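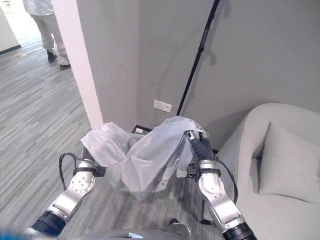 La carretera de Trevville a Clirholm tiene un tramo, pasado el puente de las ovejas, en el que uno deja de cruzarse con coches y empieza a preguntarse si cerró bien la puerta de casa. Lo digo con cariño, porque he hecho ese camino tantas veces que podría dibujarlo de memoria, con sus baches y sus carteles oxidados, y porque fue allí donde mi tío me enseñó a conducir, a silbar y a esperar, que era lo que mejor se le daba. Mi tío creía que en la base de Gresham guardaban algo. Nunca supo decir qué, y tampoco le hacía mucha falta.

Cuando él faltó heredé los prismáticos, la silla plegable y a Mohammed-Awal Yakubu, que había sido su compañero de guardias durante media vida y que me llamó una noche de enero para decirme, con esa voz suya de locutor de madrugada, que el sábado había movimiento. Yo tenía la casa manga por hombro y un resfriado de los que no se van, pero le dije que sí antes de que terminara la frase.

Me recogió a las tres de la mañana. Traía un termo de té con jengibre, una tortilla envuelta en un paño y la libreta en la que mi tío y él habían ido apuntando, con letras que se iban pareciendo cada vez más, todo lo que entraba y salía por la puerta norte. ¡Qué libreta, madre mía! Había camiones de harina, un circo que se había equivocado de desvío, un capellán en bicicleta. En la página 86 mi tío había escrito solamente «niebla, pero niebla de la buena», y Yakubu me la enseñó con la linterna como quien enseña la foto de un nieto.

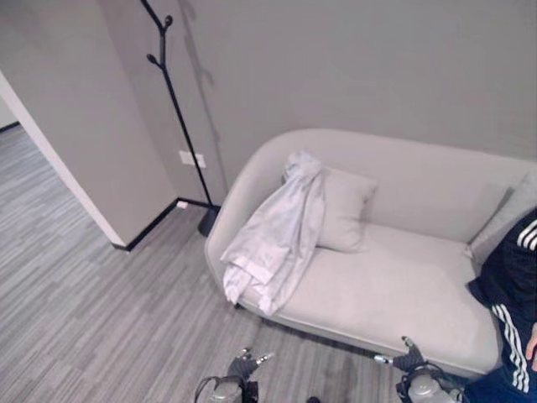
Dejamos el coche junto a la gasolinera cerrada y caminamos casi ocho kilómetros hasta la loma, despacio, él contándome por el camino la historia del ingeniero De Graaf, que según unos había trabajado dentro y según otros solo había arreglado una vez la caldera. De Graaf bajaba los domingos al bar de Clirholm, pedía una sopa y no abría la boca, y de ese silencio había sacado el pueblo entero un sinfín de conclusiones (mi tío, la mitad él solo). A mí me daba un poco de pena aquel hombre que quizá únicamente quería su sopa.

—¿Y tú qué piensas? —le pregunté a Yakubu.

—Yo pienso que la sopa era muy buena —me contestó, y siguió andando.

Desde la loma se veía la valla, la garita con su lucecita amarilla y una franja de pista más clara que el resto del campo. Nos sentamos, yo en la silla plegable, que él no quiso ni oír hablar de turnarnos, y él en una piedra que ya debía de tener su forma. Hablamos de mi madre, del precio del gasóleo, de una novia que tuvo en Trevville y que se fue a vivir a la costa con un dentista. Después dejamos de hablar y se estaba igual de bien.

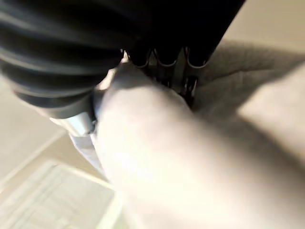
El convoy llegó cuando el cielo empezaba a ponerse de color ceniza: dos furgonetas y, entre ellas, un remolque descubierto que avanzaba con tanto cuidado que parecía llevar una tarta de bodas. Yakubu me apretó el brazo. Yo ajusté los prismáticos como pude, con los dedos helados, y lo que alcancé a ver encima del remolque fue una cosa grande y negra, acanalada, de pliegues hondos y redondeados como los de un fuelle de goma o los de una manga gruesa plisada, con un hilo de brillo gris en lo alto de cada pliegue y una negrura casi completa en medio. La miré hasta que me lloraron los ojos. Luego la barrera subió, bajó, y en la garita alguien apagó la luz.

—Apunta —me dijo Yakubu, pasándome la libreta.

—¿Y qué pongo?

Se quedó pensando un buen rato, soplando el té, que ya no echaba humo. Me contó que mi tío también le preguntaba eso siempre, las primeras veces, y que una mañana estuvieron discutiendo hasta la hora de comer si una cosa con ruedas era una grúa o un andamio, y que al final lo dejaron en blanco y se fueron a Clirholm a por churros.

Escribí la hora. Debajo puse «acordeón», con un signo de interrogación, y le pasé el lápiz para que firmara él primero. Se sacó las gafas del bolsillo, las limpió con el paño de la tortilla, que era lo peor que podía hacer, y firmó torcido, fuera de la línea.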